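# Ranger les sachets et les petits paquets : panier ouvert ou boîtes fermées ?

Posté par **Tove Ravn**, rubrique Cuisine et provisions, 10 févr. 2019

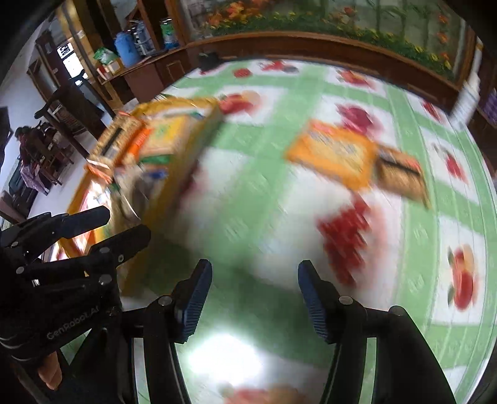 Bonjour à toutes et à tous ! Je me suis enfin lancée dans le grand tri de mes provisions, et je suis ravie, parce que je repoussais ça depuis le mois de juillet (depuis l'emménagement à Vonmont, pour tout dire). Tout ce qui est petit, plat, souple ou impossible à faire tenir debout me rendait folle : les sachets glissaient derrière les bocaux, les biscuits finissaient sous les pâtes, et je rachetais des choses que j'avais déjà. Du coup j'ai tout réuni dans le grand panier jaune, sur la nappe à carreaux verts et blancs, et rien que ça, quel soulagement ! Le paquet orange, par exemple, est étroit et je le perdais tout le temps ; dans le panier, je le repère du premier coup d'œil avec sa couleur. J'adore ce système, mais je voudrais bien faire avant de l'installer pour de bon.

Mes hésitations :

- Est-ce que je laisse tout en vrac dans le panier, ou est-ce que je mets des séparations ? J'ai peur que le fond devienne un cimetière à sachets.
- Le panier irait sur l'étagère du bas, qui fait 463 mm de profondeur. Est-ce trop profond pour attraper ce qui est derrière sans tout sortir ?
- Que faites-vous des paquets entamés ? Pinces, élastiques, bocaux ?

On est trois à la maison et tout le monde grignote, donc il faut que ce soit simple. Si la personne qui veut un biscuit doit ouvrir deux couvercles et lire une étiquette, le biscuit ne retournera jamais à sa place. Merci d'avance, je lis tout !

---

**Henk Jansen**

Bravo pour le tri, c'est la partie la plus pénible et tu l'as faite !

Je suis à fond pour le panier ouvert. Chez nous il y en a deux depuis des années, un pour le sucré, un pour le reste, et je ne reviendrais aux boîtes pour rien au monde. Quelques trucs qui ont bien marché ici :

**Ranger debout, comme des fiches.** Tu mets les paquets plats sur la tranche, le haut vers toi, et tu les feuillettes avec le doigt. C'est bête mais ça change tout ! Les paquets mous, tu les cales entre deux rigides, sinon ils s'affaissent au milieu et on repart pour un tour.

**Une seule séparation.** J'ai commencé avec six compartiments en carton, très jolis, et au bout d'une semaine plus rien n'était dans la bonne case. Maintenant j'ai un carton en travers, devant pour ce qui est entamé, derrière pour ce qui est neuf. Les enfants ont compris tout de suite.

**Sortir le panier entier.** Pour ta profondeur, 463 mm, ça passe très bien si tu traites le panier comme un tiroir. Tu le tires, tu prends, tu repousses. Je colle deux bandes de feutre dessous pour qu'il glisse (celles qu'on met sous les pieds de chaise) et on n'entend plus rien. Fais quand même attention au poids : le mien était monté à 2404 grammes de paquets quand je l'ai pesé par curiosité, et une étagère du bas supporte ça sans souci, mais tout en haut de l'armoire j'éviterais.

Et vide les emballages froissés au passage ! Chez moi il y a toujours un plastique vide qui prend la place d'un paquet plein. Je fais un petit tour le soir avant les courses, ça me prend le temps que le café passe.

Pour les entamés, les pinces à linge en bois. J'ai essayé les belles pinces de cuisine, elles disparaissent toutes, alors qu'il y a toujours des pinces à linge quelque part.

---

**Jarosław Szulc**

boîtes hermétiques et puis c'est tout. Moi j'ai pris des Kotis de 960 ml, ça s'empile nickel. Les sachets ouverts dans un panier ça attire les mites alimentaires, j'en ai eu une fois et j'ai dû jeter toute la farine

---

**Troels Baldursdóttir**

Je me permets de mettre tout le monde d'accord, parce que je fais les deux et que j'en suis très contente !

Jarosław a raison pour les mites, mais ça concerne surtout la farine, les céréales, les fruits secs, les noix. Tout ça part en bocal fermé dès l'ouverture, sans discussion. Pour ce qui est encore scellé, en revanche, le panier est parfait, et c'est tellement plus agréable de voir toutes ces couleurs en ouvrant le placard que d'aligner des boîtes qu'il faut étiqueter. Transvaser un paquet de 300 g dans une boîte pour qu'il soit fini deux jours après, très peu pour moi.

Ma routine, si ça peut t'aider :

1. Je retire tout du panier et je l'étale sur la table.
2. Je regarde les dates et je fais une ligne, la plus proche à gauche.
3. Un coup de chiffon sec dans le fond. Si le panier est tressé, ou s'il a un relief qui y ressemble, une vieille brosse à dents va chercher les miettes dans les creux, c'est redoutable.
4. Je remets en commençant par ce qui se garde le plus longtemps, au fond.
5. Je garde le dessus pour ce qu'il faut manger dans la semaine.

Le point 5 est mon préféré ! On improvise des dîners avec ce qui est sur le dessus, et on a redécouvert des soupes en sachet que j'avais rapportées du marché de Hondolside et complètement oubliées.

Par contre je ne mettrais pas d'élastiques autour des paquets : ils sèchent, ils cassent et on les retrouve collés dans le fond.

---

**Tove Ravn**

Oh merci, vous êtes formidables ! Je pars sur le mélange : panier pour tout ce qui est fermé, bocaux pour la farine et les noix, et le carton de Henk en travers. J'ai déjà trouvé du feutre dans la boîte à outils, je le colle ce soir. Troels, la brosse à dents, je n'y aurais jamais pensé !

Dernière chose, si quelqu'un repasse par ici : vous mettez le thé avec le sucré ou avec le reste ?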